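Section 4. Adding a Series to the Catalog

This section covers entering a multi-volume fiction series, such as a run of thrillers or spy novels, in Molton. It applies to the desktop edition only. For single titles, see Section 3.

Before you start

You need an account with Editor rights. Readers and Lenders can view a series record but cannot save one. Have the copyright page of each volume open, or a clear copy of it. Jacket text is not a reliable source for series order, and paperback reissues often carry a different number on the spine from the first printing.

4.1 Creating the series record

1. From the main window, choose Catalog, then New Series.

2. Type the series title in the Name field. Leave out a leading "The" or "A". Molton stores the article in its own field, to the right of the name.

3. Enter the author in the form Last name, First name. If the author is already on file, the name appears in the list under the field after three letters. Pick it from the list. Typing the full name and pressing Enter creates a second author record.

4. In the Lead Character field, enter the name used in most of the volumes. Aliases go in the Notes tab.

5. Click Save. The record is given a number and the Volumes tab becomes active.

Note: The Name field holds up to 90 characters. Longer titles are cut at the limit without a warning.

4.2 Adding volumes

1. Open the Volumes tab and click Add.

2. Enter the ISBN and click Look Up. If a match is found, the title, publisher and page count are filled in. Check the page count against the book. Large-print editions are often returned in place of the standard one.

3. Set the Publication Order number. This field is required.

4. Set the Story Order number if the volume is a prequel or is set between two earlier books. Otherwise leave it blank and Molton uses the publication order.

5. Repeat for each volume, then click Save All.

Caution: Do not close the Volumes tab before you click Save All. Unsaved volumes are dropped, and Undo does not bring them back.

Example: The Skirholm series by Vibeke Norðdahl has 11 volumes. Volume 7 takes place before volume 1, so it carries Publication Order 7 and Story Order 0. Areti Andreadis translated the first four, Hauke Teuber the rest. Enter each translator at volume level – a translator entered on the series record is copied to every volume, including those added later.
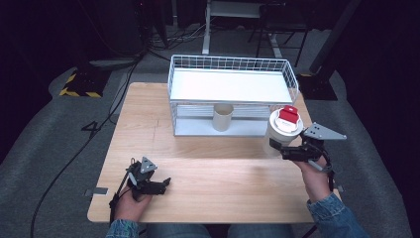

Shelf codes tell Molton where a copy is kept and are set per copy, on the Location tab. A code is made up of a room, a unit and a level, separated by periods. The unit can be anything that holds books, and it does not have to be a bookcase. An upturned wire-mesh basket with a flat panel on top, standing on a table, can be entered as a unit with two levels: 1 for the space inside, 2 for the panel. Levels are always numbered from the bottom. If a unit is moved to another room, change the room on the unit record and all copies assigned to it follow.

4.3 Assigning a location

1. Select a copy and open the Location tab.

2. Choose the room and the unit from the lists. To add a unit, click the plus sign, type a name and enter the number of levels.

3. Choose the level and click Apply.

Note: A level with no copies is shown in gray. It can still be selected.

4.4 Error messages

Error 566: Duplicate order number. Two volumes in the series have the same Publication Order. Open the Volumes tab, sort by order and correct one of them.

Series limit reached. A catalog can hold 1000 series records. Merge duplicates with Tools, Merge Series, or start a second catalog file.

Author in use. An author record cannot be deleted while a title is linked to it. Reassign the titles first.

For splitting a series that has changed author, see Section 5.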